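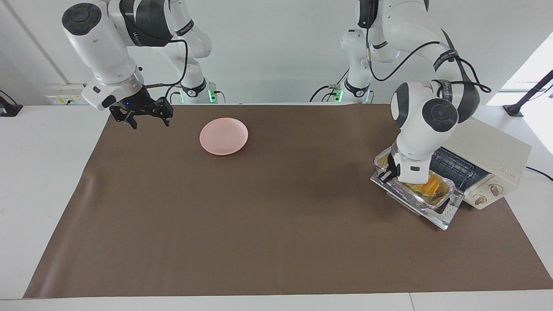 Lunes, 9:40

Primera entrada después de cambiar el tapete de la mesa grande. El viejo lo quitamos entre Genowefa y yo el viernes a última hora y menos mal, porque por debajo estaba hecho un asco: restos de cinta, pegamento seco y una mancha que ni ella ni yo reconocemos como nuestra. Me llevé dos horas rascando con la espátula de plástico (la metálica NO, que luego salen rayas y Remigiusz se pone nervioso).

El nuevo es el marrón de Prastholm, mate, el grande. Me gusta mucho más de lo que esperaba! El otro brillaba con los fluorescentes y a media tarde acababas con los ojos fritos. Con este se ven las cosas pequeñas sin tener que agacharse. Cubre casi todo el tablero y delante deja asomar una tira blanca, que a mí me viene bien para apoyar el lápiz y a Genowefa le parece un desperdicio. Ya lo discutiremos.

Lo que no me convence son las arrugas. Son flojitas, vino enrollado muy prieto, y pasando la mano casi no se notan, pero con papel fino encima seguro que molestan. Ayer por la tarde me vine a escondidas a probar cosas (sí, ya sé, en domingo):

- Peso encima: dos cajas de catálogos de Hosum durante 5 horas. Mejoró algo en el centro, en las esquinas nada.
- Secador a temperatura media con un trapo de algodón en medio. Fue lo que mejor me funcionó, pero hay que ir despacio y tener paciencia, que no es lo mío.
- Enrollarlo al revés: lo dejé a medias, yo solo no puedo con él.

Para limpiar, agua templada con unas gotas de Clisari y bayeta escurrida. Remigiusz quería alcohol directamente. Probé en un recorte y se queda un cerco más claro, así que alcohol no, por favor, aunque tengáis prisa. El recorte está en el cajón de abajo por si alguien no se fía de mí.

De precio, Cieślak nos pedía unos 300 por uno parecido y este salió por 200 con el porte incluido. La factura la tiene Genowefa.

11:15 - He vuelto a medir el borde izquierdo y sigue torcido respecto a la mesa. No sé si lo puse mal yo o si el corte viene así de fábrica. De momento no lo pego. Remigiusz, si pasas por aquí antes que yo, mira el corte con la escuadra larga y apúntame lo que salga debajo de esto.

Pendiente: pedir cinta de doble cara de la fina, la gruesa hace escalón.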